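Parnivine Notes: Casting Club Pond, Two Hooks and a Lot of Wind

2022-10-08

Quick one tonight, I have to be up early and the waders are still hanging over the shower rail. Went up to the Zaugg with Andri Thaler for the last decent weekend before they drop the water level in November. Short version: wind, carp, more wind, one very good fish that wasn't mine.

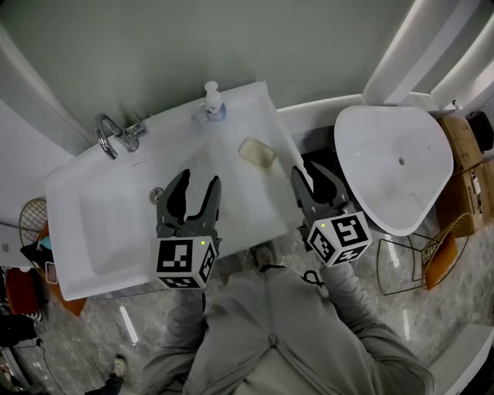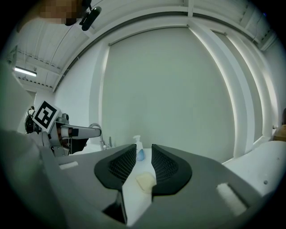 Over the sink, and the yellow sponge.

So. The bait argument. Andri has been all about sweetcorn for as long as I've known him and I've been on bread, mostly because bread is cheap and I can eat what's left. This time we said we'd do it properly. Same swim, 2 rods, one corn and one bread, swap every hour. No cheating with boilies.

First hour nothing. Not a line bite, not a bubble. Wind straight down the lake into our faces and my float kept dragging left into the reeds. Changed to a small lead and a hair rig, which I should of done from the start. Tea from the flask. Andri talked about his new reel, a Mitano, very smooth, very orange, he let me hold it for maybe a minute.

Second hour, corn rod goes. Of course it does. Decent little common, fought above its weight, unhooked in the water and off it went. Andri unbearable for a while after that.

Then we swapped and the corn rod, now mine, did nothing at all. The bread rod, now his, screamed off toward the island. Big fish. Properly big. Took him round the sunken branch and back out again, and I'm stood there with the net up to my thighs in very cold water saying helpful things like "careful". Mirror carp, 19 pounds on the scales. On bread!! I want that written down. My bait, his rod, his fish. We are still discussing who gets credit.

Maeve Nic Giolla came by on her way round the bank and said she'd had nothing all day on worm, so that's worm out of the running I suppose. She did say the perch are shoaling up at the dam end if anybody fancies something different. Might try it.

Gear stuff, quickly. The Grandix landing net is holding up fine, mesh doesn't tangle in the hooks like my old one did. The handle joint is getting stiff though, needs a clean and a bit of grease. Bite alarm went flat, my own fault. Spare battery was in the car. The car was at the top of the hill.

Also I finally looked up the elevation of the top lot, for those who keep asking, 2,656 feet. Feels like more when your carrying a bivvy.

Next trip probably the dam end, light rod, small worms, no Andri unless he admits about the bread. If anyone has perch rigs they like for deep water, put them in the comments, I've only ever caught them by accident.

Right, bed. Waders still dripping.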